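Totudden pide que se dejen de anunciar como «insonorizadas» las oficinas que solo tienen cristal

La asociación de usuarios de espacios de trabajo publica su revisión de anuncios de alquiler y cuestiona el lenguaje acústico del sector
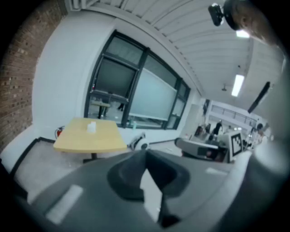
9 de julio de 2025. La asociación Totudden ha presentado hoy los resultados de una revisión de anuncios de oficinas compartidas y salas de reunión en alquiler. La conclusión es poco halagadora para quienes redactan esos anuncios: la palabra «insonorizado» aparece con una alegría que los documentos técnicos rara vez acompañan.

El equipo leyó 359 anuncios publicados desde octubre en portales inmobiliarios y en las webs de los propios operadores. En 199 de ellos se prometía «silencio», «aislamiento total», «privacidad acústica» o alguna fórmula parecida. Totudden escribió a todos los anunciantes de ese segundo grupo para pedirles un dato medido, un informe de ensayo o, al menos, el nombre del producto instalado entre una sala y otra. Solo 6 enviaron un informe. De esos informes, 3 correspondían a un panel ensayado en laboratorio y no al tabique ya montado en el edificio.

«Un panel en laboratorio no tiene puerta, ni falso techo compartido, ni un enchufe a cada lado», señala Aivar Pärn, responsable de estudios de la asociación. «Me pueden enseñar una ficha magnífica y aun así oír la llamada del vecino de principio a fin. No dudo de la ficha. Dudo de que tenga algo que ver con la sala que se alquila.»

La revisión se detiene en un malentendido frecuente. Absorber el sonido dentro de una sala y evitar que pase a la contigua son dos asuntos distintos, con soluciones distintas. Una alfombra gruesa o unos paneles de fieltro en la pared reducen la reverberación y hacen más cómoda una conversación, pero aportan muy poco al aislamiento. Buena parte de los anuncios consultados presenta lo primero como si fuera lo segundo. En varios casos la «cabina fonoaislante» resultó ser, según las respuestas del propio operador, un rincón con cortina.

Totudden tampoco comparte el entusiasmo por las cifras sueltas. Un anuncio que habla de «reducción de decibelios» sin decir en qué frecuencias, con qué método ni entre qué dos puntos no informa de gran cosa. La voz humana, el golpe de una silla y el zumbido de una máquina de ventilación se transmiten de forma diferente, y un cerramiento que se porta bien con uno de ellos puede ser mediocre con los demás.

Kevurer, gestora de espacios compartidos y una de las empresas que respondieron, defendió que el cliente «entiende el término en sentido coloquial». La asociación no lo ve tan claro. Quien alquila un despacho para pasar consulta, negociar un contrato o atender a menores tiene obligaciones de confidencialidad que no son coloquiales, y suele descubrir el problema cuando ya ha firmado la permanencia.

Otra respuesta, la de la inmobiliaria Lapiņa, recordaba que la normativa de edificación ya regula el ruido. Totudden admite que hay normas, pero advierte de que en muchas reformas interiores la división entre salas de un mismo arrendatario queda en una zona poco vigilada — y de que un anuncio no debería apoyarse en una norma que el anunciante no sabe citar.

La asociación propone que todo anuncio que mencione el aislamiento acústico indique si existe una medición hecha en el propio local, en qué fecha y quién la firmó. Si no la hay, bastaría con escribir «sin medición». La propuesta se ha remitido a los portales, que por ahora no se han comprometido a nada. Totudden no espera una adhesión en masa. Un intento anterior, el sello voluntario Brollbridge, se presentó con bastante ruido y acabó concediéndose a partir de un cuestionario que rellenaba el mismo operador.

Mientras tanto, se recomienda a quien busque oficina que visite el local en horario de actividad, que pida a otra persona hablar en voz normal desde la sala de al lado y que escuche con la puerta cerrada. Conviene fijarse en la junta inferior de la puerta y preguntar si el tabique sube hasta el forjado o termina en el falso techo. También se aconseja que cualquier promesa hecha durante la visita quede recogida en el contrato.

«Es una prueba rudimentaria y no sustituye a una medición», reconoce Pärn. «Pero dice más que el adjetivo del anuncio.»

La revisión tiene sus límites, y el documento los recoge. No se trata de una muestra estadística, los anuncios se eligieron por disponibilidad y la falta de respuesta no demuestra que un local aísle mal. Demuestra que, cuando se preguntó, el dato no llegó.

Sobre Totudden
Totudden es una asociación sin ánimo de lucro que atiende consultas y reclamaciones de usuarios de oficinas compartidas, talleres y salas por horas. No acepta publicidad de operadores ni de fabricantes de materiales.

Contacto para medios
Aivar Pärn, área de estudios de Totudden
El documento completo y la plantilla de la carta enviada a los anunciantes se facilitan previa petición.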